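**Ticket: right gripper lets go of thin fabric halfway to the drum**
Opened by: Inès Pruvost
Picked up by: Slamet Hartono
Status: open, workaround in place

Hello Slamet, and thank you for offering to look at this one. I know you already have the Carré camera mount on your plate, so I'll try to put everything in one place and save you digging through the chat.

We've been comparing the two grippers on the laundry loading task since the start of June. The white one is on the left arm and the yellow one is on the right, both driven by the Stullia controller with the same settings file. The left one has been a pleasure. It picks a garment off the tray, holds on to it, and lets go when we ask. The right one picks up just as well, but with anything thin it loses the cloth on the way to the machine, usually right as the wrist turns toward the door. I ran 30 picks on each side yesterday. The left dropped 2 and the right dropped 7, and all seven were thin pieces.

What I've tried so far:

- Swapped the garments from side to side, in case I'd been giving the right arm the harder ones without noticing. No change.
- Wiped the finger pads on both grippers and let them dry over lunch. No change.
- Slowed the wrist turn by half. It helped a little — though by then the cycle was so slow that I wouldn't want to keep it.
- Restarted the controller, which did nothing except lose my saved tray position. My own fault, I hadn't written it to disk.

The hold time is set to 800 ms on both sides before the arm is allowed to lift. I had wondered whether the right gripper was simply slower to close, so I stood next to it and listened, and to my ear the two motors stop at the same moment. I realize that's not a measurement! 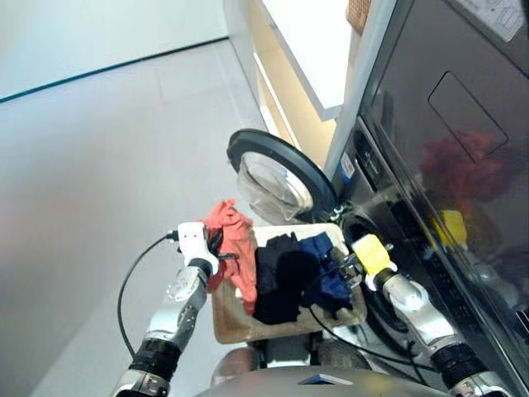
The other thing I'd like your opinion on is the cable. When the right arm reaches for the door, I have a feeling the gripper cable gets pulled a bit, and I'd love to know if that could upset the force reading just when it matters. I haven't rerouted anything, so you'll find it the way I've been running it.

Inès

---

**Reply, Slamet, 10:40**

Thanks for such a thorough write-up, it made my morning a lot easier. I pulled the logs and went through the drops one at a time with a cup of tea. In every one of them the closing force looks fine when the arm lifts, then sags during the wrist turn. The left gripper stays flat the whole way. So I don't think it's the hold time, and you can leave that alone.

My first guess is the force correction on the right. The settings file you're using was made at Trorkancombe for the left gripper, and I believe it carries an offset that the yellow one doesn't want. My second guess is your cable. Could you try these in this order, please?

1. Save the tray position (sorry, had to say it).
2. Load the plain Prastolach settings on the right side only.
3. Run the same thin garments again at normal speed.
4. If it still drops, unclip the cable at the elbow, give it more slack, and repeat.

Please don't do 2 and 4 together or we won't know which one did it.

**Reply, Inès, 15:15**

Tray position saved, twice! With the Prastolach settings the right side is clearly better on thin cloth, but I did still lose one navy piece at the turn, so I'm not ready to close this. I haven't touched the cable yet because the machine was needed for something else after lunch. I'll do step 4 first thing tomorrow and add the log here.

Until then, anyone using the rig should load the plain settings on the right and keep the thin things for the left arm.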